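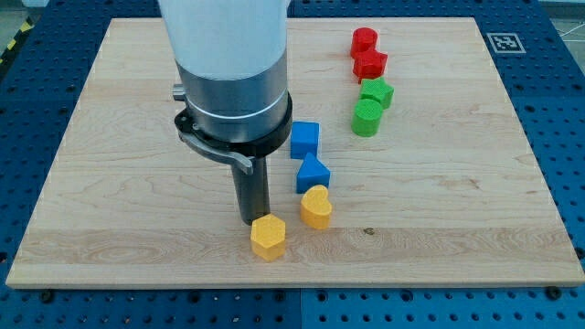
Attachment 1: rod tip just above the wood by the yellow hexagon

Ticket 67, Grollmont sorting kit, still open

Hi again! So I reran the block demo on Monday with the Ilov update on, and the red and green ones went fine (yay), but it keeps stalling at the yellow hexagon. The rod comes down, stops short, and I get error 61. I've tried it 12 times now. Cleaned the tip, redid the marker calibration, bolted the board down again - same thing. Going back to the old version clears the error, but then the blue cube gets skipped!

Could you send me the height settings Whiteley uses? I've got 2 weeks left on the trial and I'd love to keep this thing.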